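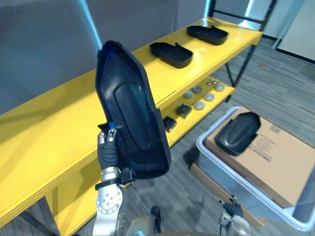 Tray Team, Spring Term: Gallery

Posted 2025-03-16 by Blair Ritchie, faculty adviser

I was asked to put up a page for the Drasteo project and to make it sound exciting. I've been advising student robotics clubs long enough to have trouble with the second part. So what follows is the work as it stands in March, with the claims trimmed back to what our logs support.

The task for this year's Juvamport student challenge is kitting. The robot has to take a black plastic tray, put the right small parts in it, and set it down where a person could use it. The sponsor sheet calls this "near-human handling." We're a good distance from near.

The picture at the top: left gripper on the lower edge of a tray, tray standing almost on end in front of the yellow shelves. Two more trays lie open side up on the top shelf. I like this one because the grip is easy to judge. I don't like that the hold is all at one end of a long piece of plastic, and I've said so at every meeting.

The shelf below it: round gray pucks, little metal pieces toward the back, and a couple of small black boxes. Jalen Halvorsen chose the layout and says the scatter is deliberate. I believe him, mostly. A scattered shelf is a fairer test than neat rows, but only if somebody scatters it differently the next time, and for most of February we didn't.

On the right, the gray bin: a cardboard box sits inside it with one more tray on top, rounded underside up. Turning a tray over is worth extra points under the Juvamport rules. Keisha Baptiste wants to go for them. I would sooner see the plain pick done properly first, and we have agreed to disagree until the end of the month.

The fingers: black padding around the gripper finger. Socorro Cuervo wrapped these after the bare metal kept skating off the rim. She also wrote up which wraps failed, and that write-up is the best thing the club has produced this year. It should be read before anyone orders more tape.

Now the numbers, since parents ask. The team has logged 3,288 attempts since the fall. That sounds like a lot until you learn that the first 1,000 were done with a calibration error and can't be compared with anything. The next 1,000 were all on the same tray in the same spot, so they tell us the robot can do one thing in one place. What remains is worth looking at, and Maricruz Cuautle is going through it now.

The rules give each team 30 minutes on the challenge floor. Our practice sessions have never been run against a clock. They will be from here on.

Someone from Britow came by and told the students this could replace a whole packing line. I asked which line. He said he would get back to me.

Our scrimmage with the Ostrowski club is still on. They use suction cups instead of fingers, and I expect the students will learn more from losing a round to them than from another week of agreeing with each other. Families are welcome to watch. Bring something to read, the resets are slow.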